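Ticket 2881
Product: Daseck document viewer, desktop
Opened by: Brian Ondieki, Mohamedi teaching library
Status: Reopened
Priority: Normal (I asked for High)

May 4, 2024

Reopening this. The ticket was closed with the note "resolved by update 9," and I don't see how anyone decided that. I installed update 9 on two desktops and the colors in exported PDFs are still wrong. On screen inside Daseck the stills look fine. Export the same page and the reds go toward brown and the pale areas pick up a yellow cast.

The first reply blamed my monitor. I moved the files to a second monitor, then to a laptop, and got the same brown. The second reply blamed the printer, but I hadn't printed anything. Please read the ticket before answering it.
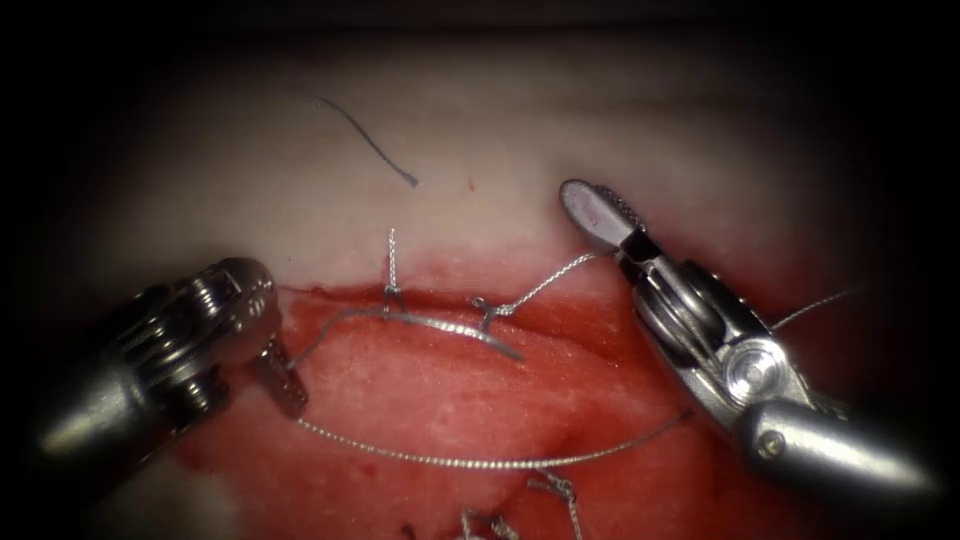
Cut strand of suture on the pale tissue, red wound surface below.

What I have tried so far:

Export with "embed profile" on: brown.
Export with "embed profile" off: brown, slightly darker.
Export at 400 dpi instead of the default: brown, and the file is huge.
Cleared the cache folder, restarted, exported again: no change.
Opened the same source file in Ganano and exported from there: colors correct.

That last line is the one I'd like somebody to respond to. If Ganano gets it right from the same source on the same desktop, I have trouble believing the source is bad.

Reply from Prasden support:
Thank you for your patience. Please try resetting the color settings to factory defaults and confirm the build number.

Brian Ondieki:
Build 1508. Reset done. It did change something – the yellow cast is gone from the pale areas – but the reds are still off. I'm not calling that fixed. I also notice the reset switched "convert on export" back on, and I never turned it off, so either the update did or the label doesn't mean what it says. Which is it?

Log and both PDFs attached. Please leave the ticket open until someone on your side has exported the page and compared the two.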